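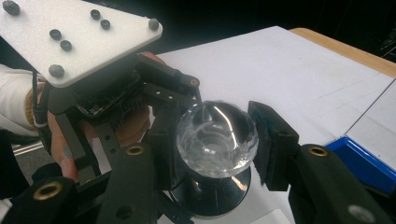 Chapter 4
What Will It Really Cost?

The first equipment budget I ever wrote had one line on it. It said "grippers, 3000" and I was very proud of it. My boss at Horley, Lizeth Flores, read it in the hallway, handed it back and asked me what the fingers would wear out on. I had no idea! I hadn't thought about fingers at all.

So this chapter is about everything that belongs under that one line. We'll start with the purchase price (the easy part), then get into spare pads, cables, mounts, training hours and the bench space you'll have to take away from somebody else. If you handle glass, as we did at Horley, you'll also want a line for breakage -- I put in 53 dollars a month and blew through it by August.

I'll use two quotes all the way through. Ollero wants 1610 dollars per hand-held unit with one set of pads. Bromis wants 1000, pads sold separately, and shipping is on you. Before you turn the page, jot down which one you'd pick and why. Keep the note, we'll need it in Section 4.3.

You should have your worksheet from Chapter 3 handy too, the one with the hours per task. A pencil is fine. I still do my first pass in pencil and I erase a lot.

Related chapters
Leasing or Buying: The Hamann Case
Writing a Parts List
Planning Bench Space

3 comments | 12 shares
Contact | Copyright Horley Learning | Back to top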